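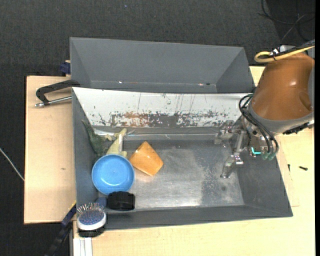
What is in the Bratness photo archive, and can I use it?

It's a set of 3,000 scanned black-and-white negatives I put together for anyone who likes old newspaper photography, and you're free to use them for teaching, research or your own blog as long as you credit the photographer.

What you get

The negatives were shot by Eduardo Marquez over the 32 years he worked for small local papers – ball games, store openings, flooded streets, a lot of parades. I scanned them all myself at home (my scanner and I are barely on speaking terms now!). They come as TIFF files, sorted into 24 folders, one per box, in the order Eduardo kept them. I left his order alone even where it makes no sense to me.

captions.csv has his handwritten notes typed up by Janelle Estrella. Spelling is his. If he wrote a question mark, so did she.

Known problems

Box 3 got damp at some point and many of those negatives have spots. I didn't retouch anything. Dates in the February folder come from the envelopes and some are plainly wrong, so check them against the paper if it matters to you.

Credit line

Photo by Eduardo Marquez, Bratness archive

Prints and fixes

For prints, write to Catherine Mackay at Werkstead, she handles all of that. If you recognize a person or a street in one of the photos, please tell me – I love getting those emails, and I add the names to the captions file whenever I have a free evening.

Last updated December 13, 2023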